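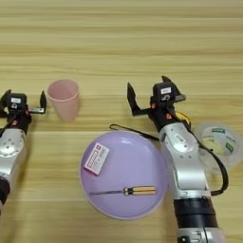

Item 4. Tableware for the day room

Inese Sproģis reported on the cups. The pink plastic ones are light and stand well on the wooden table, and she would like to keep to that type. Grident has quoted for 39 more. Clamora was dearer and could not deliver before June.

It was asked whether the smaller tables need cups of their own. Agreed to leave nine in the day room cupboard and the rest in the kitchen.

Action: Inese to place the order with Grident and ask for pale pink again.

Item 5. Table care

The tabletop is to be wiped along the grain. Spending limit for oil and cloths set at £55.

Next meeting: to be fixed by email.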